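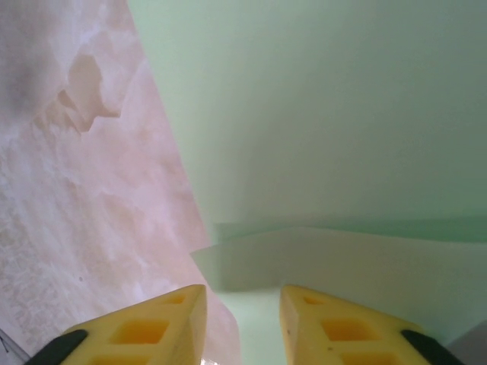
2025年3月31日，纸品与装帧工作室 Turnier 宣布，以大理石纹饰面为主题的春季陈列将于4月在其临河的店面开放，展期两周。陈列以浅粉色石纹和薄荷绿素面的搭配为主，展出24件成品和一批可以上手翻看的样张，不收门票。

这是 Turnier 搬到现址以后的首次专题陈列。工作室原先在老邮局后面的院子里，只做来料装订，去年秋天搬迁时多出一间朝北的屋子，起初用来堆放纸板。负责人 Clotilde Guérin 介绍，屋子光线平稳，整个白天变化不大，看颜色比前厅合适，今年年初便决定腾出来。墙面没有重新粉刷，原有的木架保留，台面改用浅色素面的衬底，样张平放在上面。

石纹饰面在当地并不陌生。老一辈人家里的账簿、相册和首饰盒，封面和内衬常用这类纹样，颜色多为深红、墨绿和褐色。后来印刷花纸便宜，手工做石纹的人少了，多数铺子只留一两种存货，用来修补旧书。这次展出的样子与旧货差别较大，底色偏浅，粉色里夹着白、奶油和淡桃色的云状纹，局部有褐色的脉线，也有细密的白点，远看接近石材的断面。

纹样由 Ludmila Paulík 制作。她在城北有一间自己的作坊，平时给 Turnier 供纸，也接一些盒子衬里的零活。据她介绍，这批粉色石纹从去年冬天开始试，难处主要在底色。粉色调得太暖，白纹压上去会发黄；调得太冷，桃色又显不出来。她先后废掉了不少，留下的样张按先后次序编号，陈列中会把其中14张并排放出，包括几张她自己认为没做成的。

“没做成的那几张，来看的人反而问得多，”Paulík 说，“有一张颜色发灰，像蹭上了影子，我本来打算裁掉做标签。”

她不打算在陈列期间公开全部配方，但会写明用到的胶料种类和纸张克重的选择办法。纸面过胶以后再压平，放置时间要看天气，潮湿的时候长一些。她提醒想自己试做的人，纸要提前裁好，留出四边的余量，等颜料上了水面再找刀就来不及了。

与粉色石纹搭配的绿色，由 Nendo 纸行提供。纸行送来了深浅不同的几种，最后用的是偏浅的薄荷绿，另配一种略深的作隔页。Guérin 说，最初考虑过米白和浅灰，摆在一起很安静，可是石纹里的白色和奶油色也跟着退下去了；换成绿色以后，粉色的边界清楚一些。略深的那种绿色在试样时曾被当成主色，做了一只盒子，放了几天，觉得偏沉，才改作隔页使用。

成品部分包括笔记本、函套、文件夹和几只带盖的盒子，由 Turnier 的装订师傅 Baldur Bisgaard 完成。他的做法比较保守，书脊和转角仍用布，石纹只铺在平面上。布角磨损以后可以单独更换，石纹面不必揭掉重来。函套的开口处加了一道窄边，手指取书时先碰到的是窄边。

Bisgaard 说，石纹没有上下之分，裁的时候却不能随便下刀。同一张纸，脉线集中的一块放在封面中央和放在靠近书口的位置，效果差得很远。他习惯用硬纸板剪一个和成品一样大的窗口，在纸上来回移动，看定了再用铅笔在背面做记号。陈列里会放一个这样的窗口板，旁边备有整张的石纹样张，来客可以自己移着看。

需要说明的是，样张可以触摸，成品中的盒子和函套请勿打开。工作室会在另一张桌上放几本供翻阅的笔记本，用的是同一批材料。

陈列的布置由 Saulius Kivi 负责。他此前为本地的陶瓷和织物店做过橱窗，这是第一次摆纸。他说纸比瓷器难处理的地方在于边缘，略有卷翘就会在台面上投下阴影，颜色看起来就不准。为此他没有用射灯，样张四角也不加钉，只在下面垫薄板，并把间距拉开。标签统一放在台面前沿，字号偏大，正文只写名称、纸张和制作人，其余说明印在折页里。

折页由 Kavo 印制，共印300份，放在入口处自取，取完不再加印。内容包括石纹纸的简单保养办法、常见纹样的叫法，以及旧相册封面修补前应该留意的几件事。折页的中文部分由工作室自己写成，叫法以本地装订行的习惯为准，可能与外地书上不同。比如脉线粗而曲折的一类，这里叫“崖纹”；细点密布的一类叫“砂纹”；大块云状、没有明显脉线的叫“雾底”。三种常在同一张纸上出现，行里按面积最大的一种来称呼。

关于保养，折页中的建议大致如下：

- 石纹纸面沾灰，用干的软毛刷顺一个方向扫，不用湿布。
- 浅粉色和浅绿色都不宜长期放在窗边，书架靠窗的一侧可以加一层帘。
- 函套和盒子不要叠放过高，盖面受压久了会留下印子。
- 纸面起翘时不要自行用胶水点补，先夹在两张干净的纸之间，压平后再看。
- 旧纸掉色的，修补前先在背面不显眼处试一小块。

Paulík 补充说，有人喜欢在纸面上打蜡，颜色会深一层，也亮一些，但浅粉色打蜡后容易发黄，她自己不这样做。深色的旧纹样可以打，薄薄一层就够。

陈列期间还安排了两场小型的讲解，由 Yoon-hee Joo 主持。她在 Mtshali 材料馆管理饰面样本，长期收集各类仿石纹的纸、布和板材。讲解的题目是“石头以外的石纹”，内容涉及纹样在不同材料上的变化，以及从书籍封面转到家具贴面和台面板的过程。她会带来馆中的部分样本，与 Turnier 的纸样对照。

Joo 认为，把石纹做浅是近年比较明显的趋势，原因之一是房间的用色变浅了。从前的石纹要模仿贵重石料，颜色深，脉线对比强，放在小屋子里显得重；现在的人不太在意像不像某一种石头，更看重和墙面、桌面放在一起是否协调。她对粉色与薄荷绿的搭配评价不错，同时也提出，大面积使用时粉色部分宜集中，不宜切得太碎，否则纹路看不出来，只剩下斑点。

她还提到样本保存的问题。馆里较早的一批石纹纸因为和酸性纸板放在一起，边上已经变色，现在只能局部展出。新收的样本改用中性纸袋，每袋一张，袋口朝下插在抽屉里。她建议有旧花纸的家庭也照这个办法分开存放，纸袋不必讲究，干净、不掉色就可以。

两场讲解都在朝北的那间屋子里进行，座位有限，需要提前到店登记，具体时间贴在店门口。讲解结束后留出一段时间供来客提问，也可以带自家的旧相册或账簿来，请 Bisgaard 看看能不能修。他只当场给意见，不现场收活，需要修补的请按平时的办法到前台填单。

不少街坊关心样张是否出售。Guérin 表示，展出的编号样张不卖，其余的整张石纹纸在陈列结束后可以订购，粉色一种由 Paulík 按订单制作，每张纹路都会有差别，不能照着展出的某一张复制。笔记本和文件夹在陈列期间就能买到，数量不多，函套和盒子只接受定做。价格写在前台的单子上，裁剩的边料装成小袋另售，适合做书签和标签。

订货的人如果对颜色有要求，最好把要搭配的东西带来，或者带一小块布、一张色卡。Guérin 说，店里遇到过顾客凭印象说“淡粉”，做好以后才发现家里的墙面偏橙，放在一起不顺眼。朝北的屋子在陈列结束后会保留一张看色用的台面，铺薄荷绿和灰白两种衬底，来店的人都可以使用。

绿色素面纸由 Nendo 纸行直接出售，Turnier 不零卖。纸行表示，展出所用的薄荷绿属于常备颜色，略深的一种要视到货情况，买前可以先打听。

附近居民此前反映过店门口堆放纸板影响通行的问题。工作室答复说，纸板已经移到院内，陈列期间送货改在开门以前，临河一侧的步道不放任何东西。店里台阶较高，推婴儿车或坐轮椅的来客可以从院门进入，按门铃后有人来开。雨伞和大件背包请放在前厅，朝北的屋子里不设饮水，喝过水、吃过东西的来客请先擦手再翻样张。

陈列的开放时间与店面营业时间相同，午间不关门。店休日不开放。

Turnier 同时透露，秋季还想做一次以书脊用布为主题的陈列，目前只和两家织物铺子谈过，材料和日期都没有定下来。Paulík 那边则准备继续试浅色的纹样，下一种可能是灰蓝，底料已经备好，要等粉色的订单做完再开始。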